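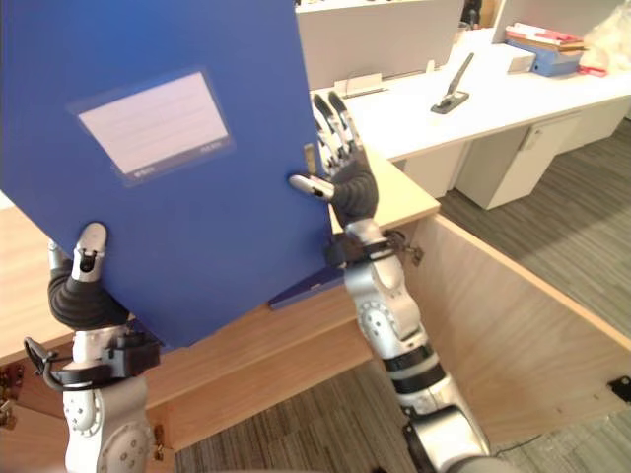
Blue file box held in both hands at the cabinet.

Flellmont Robotics Club — Minutes, June 26, 2021

Chair: Wenche Tangen. Minutes: Rukhsana Kakakhel.

1. Minutes of the last meeting
Approved with one correction. The entry fee for the Brivik student challenge is 416, not 461.

2. File box task
The team is working on the two-handed file box task for Brivik. Wenche went over the rules again. The box must be gripped with both hands, and the door may not be pushed past its stop. Members agreed to keep using the cabinet with the brass-colored hinge until the official drawings arrive.

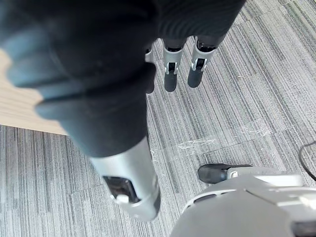 There was a long discussion about finger order. Rao team wants the thumb to close first on the right hand. Flarnosel team prefers closing all the fingers together — less code, but harder to tune. Both versions will be run at the next session and logged on the same sheet. Loose scraps and cables should be picked up off the carpet before each run.

3. Data and storage
The club drive has room for 4,000 more recordings. File names from March still use the old format. Rukhsana will rename them.
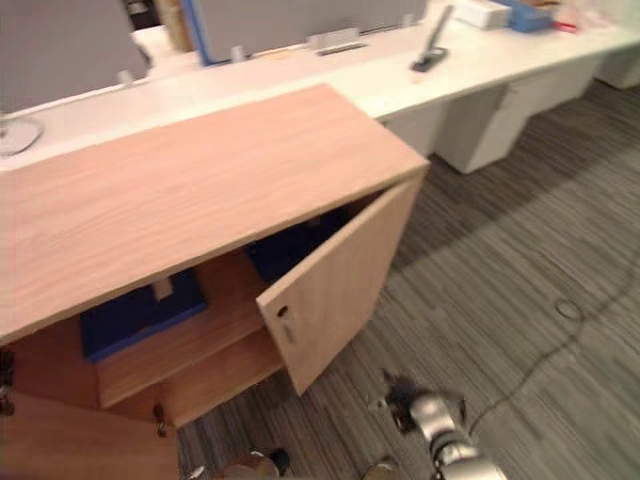 Wenche asked that the door angle be written down at the start of every run. A strip of tape on the carpet was suggested and agreed to.

4. Budget
Replacement fingertip pads cost 23 each. Two pairs approved. Travel to Brivik was held over.

5. Actions
Wenche — send in the entry form and fee.
Rukhsana — rename the March files, order pads.
Both teams — finger order code ready for the next session.

Meeting closed at 4:15 p.m.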